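The first thing Sinan Sarıgül said to me was that I was standing on his cable. I moved. He checked the plug at the other end, gave me a nod and went back to what he'd been doing, so for the first ten minutes of our chat I was mostly talking to the back of his jumper.

Sinan looks after Mirnari. That's the machine's name, and also the name of the project, which caused me no end of bother in my notes. He isn't the person who writes the clever software, and he's keen that I get this right. "I'm the one with the screwdriver," he told me. "If it walks into a wardrobe, they ring me."

I'd asked to see how you get a humanoid ready for a day of housework, because I've read plenty about what these machines might do one day and very little about who tightens the bolts. Sinan thought this was a funny thing to want to know but he was very patient with me (and he made the tea, which was better than mine).

He starts at the top and works down. The head first, then the shoulders, then elbows, wrists, hands, and the legs last. "You'd think you'd start with the feet, like a building," he said. "But the head is where the wires come loose. If a plug up there is half out, everything you do lower down is a waste of a morning." He wiggles each connector with a finger and thumb. He doesn't pull. He was quite stern about that and made me have a go, and I'm fairly sure I pulled.

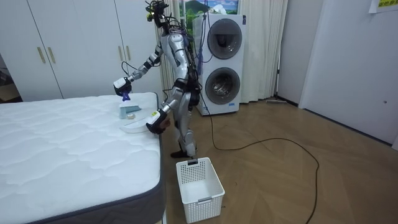 Cables, then. I hadn't expected to spend so much of the visit on them, but Sinan can talk about cables the way my uncle talks about the A303. There are the ones on the body, which have to be slack enough to let a shoulder turn and tight enough not to catch on an elbow. And there's the power lead on the floor, which he lays out in a big wide curve.

"People want to tidy it," he said. "They coil it up nice and small, and then the machine turns and takes the whole coil with it. I like one big lazy loop. It looks a mess and it works."

Did he learn that the hard way?

"Ask the lamp," he said. I gather there used to be a lamp.

He keeps a notebook for all of this, a proper paper one with a rubber band round it. Every fault gets a number, and when I visited he had got to 411. I asked if I could flick through and he let me, and I'm sorry to say I could hardly read a word. Most of it is in a mixture of Turkish and English with little drawings of thumbs. Thumbs come up a lot. The thumb is the joint that goes off first, he says, and when it does the whole hand looks fine until it tries to hold something.

So before any job he does what he calls the glove test. He opens the hand out flat, all the fingers straight and the thumb out to the side, and he looks at it from the front and then from above. Then he closes it round a handle and gives the handle a twist. If it slips, he goes back in and adjusts the grip, and he'll do that up to eight times before he gives up and swaps the hand over. "After that you're just annoying yourself," he said.

I wondered why he bothers with real cleaning things when he could use a nice neat test bar. He pulled a face. There was a test bar once, made by a small firm called Baysal, and he still has it, and he uses it to prop the window open. "It's perfectly round and perfectly straight. Who has a dustpan like that? The handle gets thin at one end. It's slippery. You set the hand up for the bar and then you give it the dustpan and you have to start again."
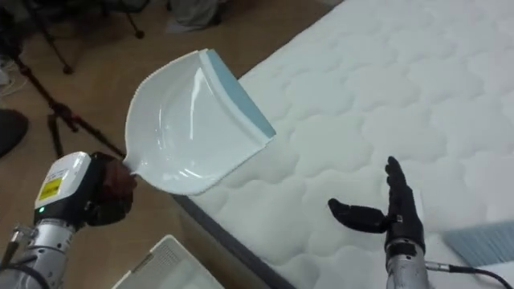 Left hand closed on the dustpan, right hand open, brush waiting on the mattress.

I'd call him a fusser, and he'd agree with me. He likes to set the grip on one side and leave the other hand wide open until he's happy, so there's only one thing to think about. If he changes two settings at once and something improves, he says, he can't tell which of them did it, and then he can't write it in the book. The book matters enormously.

The lips on dustpans matter as well, I now know. With a soft edge the machine can press down a bit without scraping, but press too hard and the edge folds under and the crumbs stay where they are. So the pressure at the wrist has to be set, and he does that by hand too, with the dustpan on a mattress and his ear down near the joint. He listens for it. I put my ear down next to his and heard a sort of faint hum, and he said, "There, you hear it complaining?" and I said yes – I'm not at all sure that I did.

We got on to wear and tear after that. The smooth shell panels he doesn't worry about much, they get a wipe with a cloth. It's the joints at the wrist he watches, where grit gets in. Housework is dusty! I suppose I'd pictured a robot in a spotless lab, but he's picking fluff out of this one with a soft paintbrush, the sort you'd buy for a child. He swears by it. Compressed air just blows the fluff further in, according to Sinan, and he had a falling-out with a man from Munari over this exact point which I don't think has healed.

How long does it take, start to finish? He puts it at three hours if nothing's wrong. Something's usually wrong. On my visit it was a stiff elbow, which he sorted with a hex key and a good deal of muttering, and then a wrist that wouldn't sit level.

That level business is the last thing he checks and it's the bit I found most interesting, so bear with me. When the machine carries a dustpan it has to keep it flat all the way across, and then tip it at the end and only at the end. If the wrist is a tiny bit out, the rubbish slides off on the way. Sinan tests it with light things. Heavy bits stay put and tell you nothing, he says, but a scrap of plastic will slide about at the least excuse. He saves wrappers specially. His coat pocket is full of them.

"My wife thinks I eat sweets all day," he said. "I do eat sweets all day. But it's also for work."

I asked what he'd change if he could, and I thought he'd say the hands. He wants a better place to put his tools down. He also wants the yellow labels printed larger, as his eyes aren't what they were and he's tired of crouching with a torch. The next machine, Sundine, is due to come to him in June, and he has already sent the makers a letter about label sizes. He hasn't had an answer.

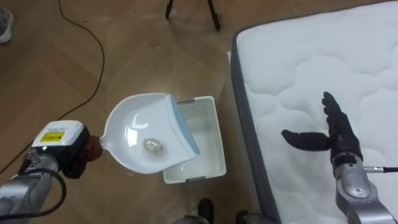
Mirnari workshop notes, May 15, 2019

Sinan rang me after I'd sent him a draft of all this, with three corrections. The hex key was the smaller one. The tea was his wife's, and she'd like that known. And I'd written that he "repairs" the machine, when most of what he does is looking after it so it won't need repairing, and he asked if I could put that in somewhere.

He also told me the elbow had gone stiff again. He's decided it's the way the cable sits behind it, so he's going to move one clip a little higher and see how it gets on for a week. I asked whether he'd be changing anything else while he was in there. There was a long silence on the line, and then he said no, just the clip.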